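The arm that would not stop

I have been putting off writing this one, partly out of laziness and partly because it makes me look bad, and my usual policy is to blog only about things that make other people look bad. But a reader asked in August what ever happened to the pick-and-place project I was so smug about last spring, and I said "going great!" and then closed the laptop and ate cereal for dinner.

So, the project. I do the simulation side of things for a small outfit called Skustholm. We take somebody's sorting job, build it in software, and get a pretend arm to do the job badly several thousand times until it does it less badly. Then the customer puts the result on a real arm. The customer in this case was Sitthichai, who sell lab supplies and refill kits, and who wanted bottles and jars picked off a table and put in a divided tray. Little bottles, blue caps, red caps, some boxes to get in the way. I quoted them a price that I now think of as a charitable donation.

The control software was called Droltgate. I didn't name it. The previous guy did, and the previous guy has moved to a farm, which should have told me something.

By the end of the summer it was working. I had a run of 3,259 picks with no drops that counted, and I printed out the number and taped it to my monitor like a kindergartner with a spelling test. I told my mother. My mother asked if that was a lot, and I said it was, and she said that was nice.

What I had not looked at, in all those picks, was stopping.

There is a stop command. Of course there is a stop command. You press it, the arm is supposed to slow down quickly and hold still with its joints locked, and everybody goes home with the same number of fingers. I had tested it the way I think a lot of people test it, meaning I pressed it once in week one, saw the arm quit moving, and crossed it off. The arm was parked at the time. It was very good at staying parked.

Then Sakda Chaimongkol joined us. Sakda came from a packaging plant in Nikbridge, where the robots are large and orange and will fold you like a lawn chair, and he has the outlook on life that you'd expect. On his second day he asked me for the stop test results. I said it stopped. He asked from where. I said, from, you know, generally. He wrote something down. I have never liked it when people write something down.

We spent that afternoon pressing stop at the worst times we could think of.
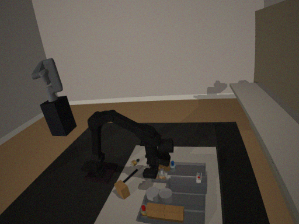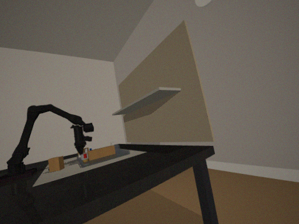
The fault, once we had it cornered, was in how Droltgate handled a stop that showed up in the last part of a reach. It planned each descent as one sealed package, start to finish, and checked for a stop only between packages. In the middle of the room, with nothing nearby, you would hardly notice the delay. But the ugly moments are the low ones, and the second shot is a fair example of what I mean: fingertips pointed straight down, right beside the top of that little container with the red patch, and the long wooden piece directly on the other side of it. There is no spare room there at all. Press stop on the way into a spot like that and our arm would finish its descent, close its gripper, and then stop. Politely. As if it had been meaning to anyway.

I argued that this was fine. I want that on the record, because I've read a lot of these "lessons from a failure" posts where the author is wise from paragraph one, and I was not wise. I said the descent was short. I said it was only a bottle. Sakda held his own hand out flat over my desk, about where a bottle would be, and said okay, now it's only this. Then he left it there until I felt stupid, which took less time than I'd like.

It got worse before it got better. We went back through the logs and found 9 runs where a stop had been sent during a reach and the arm had carried on to the bottom. Every one of them was marked as a success. The scoring script asked whether the item had been picked up, and it had been! Nice grip, too. The script did not ask whether anyone had wanted it picked up. I wrote the scoring script. The farm guy is innocent on that one, and I checked twice hoping otherwise.

And then there was the restart problem, which I found at night by myself and briefly considered not mentioning. If you pressed stop, and the arm did eventually hold, and you then cleared the stop, it didn't wait for a new order. It picked up the next job in line and went. So picture the poor person at Sitthichai: they press stop, the arm grabs the bottle anyway, they wait until it's still, they clear the fault, they reach in to fix the mess, and here it comes again. I did not sleep much. I had toast at four in the morning and rewrote the queue.

What we changed, for those who came here for the technical bit (hi, both of you):

The stop check now runs on every control step, including the last inch, and it outranks everything else. A stop throws out the whole plan, so there's nothing left in the line to go back to. Clearing a stop gets you a motionless arm and a prompt, and you have to tell it to go as a separate thing. The scoring script marks any movement after a stop, once the slowdown is over, as a fail, no matter how lovely the pick was.

My beautiful streak went in the trash. We re-ran the whole set with stops thrown in at random, and the first night of that was carnage. The new brakes were so sharp that the arm flung bottles it was already holding, so we had to soften the slowdown when the gripper was full, and then argue for two days over how soft was too soft. Sakda wanted it stricter than I did. It is now as strict as Sakda wanted.

The customer got the software late. I wrote them an email explaining why, and I made 3 drafts, and the first had the phrase "edge case" in it four times. Sakda crossed them all out. The version we sent just said the stop didn't work properly in low positions and we hadn't tested it enough. They wrote back and asked if their own hard-wired emergency button was still going to be separate from our software. Yes. Very much yes. Please never let my software anywhere near that button.

I took the number down off my monitor. There's still a strip of tape residue there that I can't get off, and Sakda says to try cooking oil.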